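Senov Knitwear Repair: Common Questions
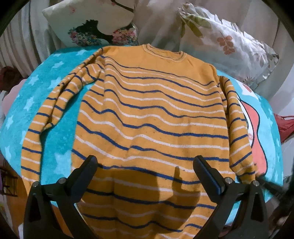

What can you repair?
We mend holes, pulled threads, worn cuffs and loose seams on most knits, wool or cotton. Stripes take longer than plain areas. On a sweater with navy and white stripes on mustard, a hole in the plain yoke is a one-color job, while one lower down may need all three yarns. Pilling can be removed at the same visit.

How much does it cost?
Small holes start at $60. A full cuff or collar is $170.

Do I need to wash it first?
Yes. We send back items that come in dirty, and you pay the return postage.

How long does it take?
About two weeks – longer in September, when everyone gets their knits out.

Will the mend show?
Usually a little. We stock 800 shades of yarn, but older knits fade and an exact match isn't always possible.

Where do I drop off?
At 71 Kerkonberg Road, or at the Rolleck dry cleaner's counter. Both are closed Sunday.

Do you fix moth damage?
Yes, but freeze the item in a sealed bag for three days before you bring it in.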